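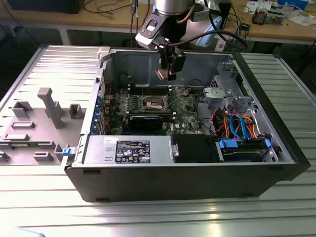

Search press room Enter keyword Go

Raju brings its school computer program to Altudside and Sudthorpe

Clikcombe, May – Raju, the office equipment dealer based in Clikcombe, will from this month offer used desktop computers to schools and libraries in Altudside and Sudthorpe. The company has until now run the program only in its home town, where 659 computers have been given new owners.

The computers come from offices that are changing their equipment. Raju collects them free of charge, erases the stored data and checks each part before the computer is offered again. A school pays only for delivery and for any new parts that are needed, which in most cases means memory or a new drive.

"Many offices replace a desktop after five years, also when it works well," said Sachiko Matsuda, managing director of Raju. "For a library where people write letters and look for jobs, such a computer is still very useful. We want it to be on a table there and not in our storage."

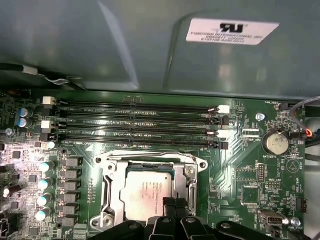

Memory slots on a desktop motherboard.

Raju has rented a larger storage building on the Sudthorpe road, with room for 2,000 computers. The building will receive deliveries from 7 in the morning, so that drivers can finish before the school traffic begins.

Every computer is sold with a written record. The record shows the model, the parts that were changed and the date when the data was erased. The office that gave the computer receives a copy of the same record for its own files.

"The question we hear most is about the data," said Gøran Viklund, who is responsible for collections. "If a drive cannot be erased in full, we destroy it and put another one in. The customer can be present if he wishes."

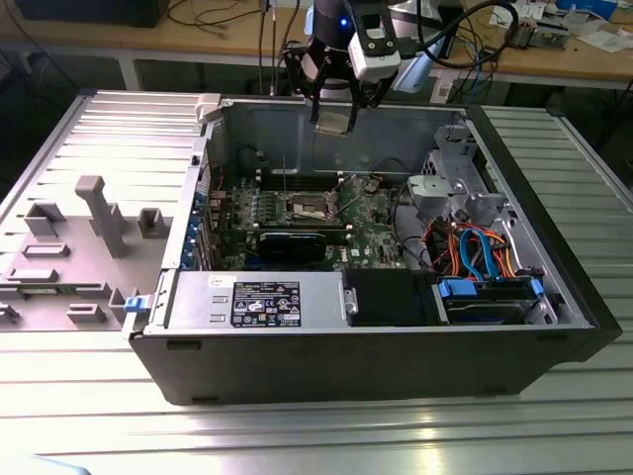 Inside a desktop with a Dell motherboard. The hard drive is held by blue plastic rails.

The library in Altudside has already made an order and will put the computers in its reading room during the summer. Itsuki Ueda, head librarian, said that the old ones had become too slow for the online forms which visitors need to fill in.

Schools can apply by letter or by e-mail. Applications are handled in the order they arrive, and the guarantee is two years for all parts – also for those that were not replaced. Laptops and printers are not included at present.
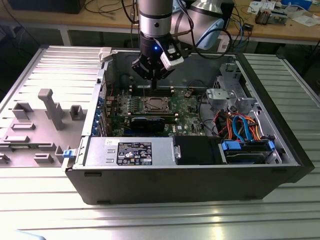 A desktop tower with its side panel removed.

Press contact: Kuldeep Goel, Raju, Clikcombe

Related news
Raju appoints Junpei Sekiguchi as head of service
New opening hours at the Clikcombe store
How to prepare your office computers for collection
Toner return boxes now available in Sudthorpe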